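Orach opens Stistthorpe office fit-out to small tenants from April

STISTTHORPE, 22nd March -- Workplace fit-out company Orach has finished the conversion of a former records floor in Stistthorpe into small offices and shared meeting rooms, with the first tenants due to move in during April.

The project, known as Fesia, takes in 600 square metres on one level. The old storage bays have been removed and the floor divided into offices for teams of up to eight people, along with two larger rooms that can be booked by the hour or the half day.

Orach project manager Yanti Tjoa said the main difficulty was daylight. The original floor had windows along one side only, and the inner bays relied entirely on overhead lighting.

"We took out 148 metres of solid partition and put glass back wherever the building rules let us," Ms Tjoa said. "People who work in the middle of the floor can now see through to the windows. They can also close the blinds when they need to get on with something."

Power and data cabling has been moved from the skirting to the ceiling space, so desks can be placed away from the walls. Carpet tiles from the old floor that were still in good order have been cleaned and relaid in the corridor. Kozma, the joinery firm on the project, built the kitchenette cupboards and the lockers near the lifts.

Furniture is supplied with each office and included in the rent. Tenants may bring their own, provided it fits through the service lift and is taken away at the end of the lease. Storage cages in the basement are available at an extra charge.

Ikhsan Setiawan, who looked after the interior specification, said the finishes were kept pale and plain because earlier tenants had found the floor gloomy. Paint, blinds and tabletops were chosen from standard ranges so that damaged items can be matched and replaced at short notice.

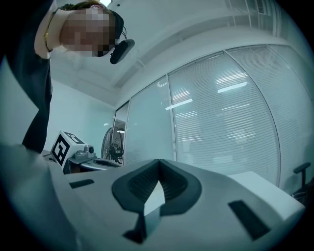 Room layouts were kept simple so that tenants could arrange them to suit their work. Glass panels with thin vertical frames run along one side, fitted with white horizontal blinds, and the wall and ceiling are white. A black standing fan near the corner can be shifted to wherever the air is needed. The colour scheme carries through the rest of the floor, apart from the kitchenette, where the cupboard doors are dark green.

Leases start at six months. Hourly bookings for the larger rooms will be open to outside groups as well as tenants, with evening access until 9 pm. Visitors enter from the rear car park after the front doors are locked.

Almost 200 people attended an information evening about the project earlier this year, according to leasing manager Hidayah Wuisan. She said a second round of inspections would be held in April for the offices still available.

Inspection times and a floor plan can be requested from Wulan Sumampouw at the Orach leasing desk in Stistthorpe.

Media enquiries: Ikhsan Jugah, communications, Orach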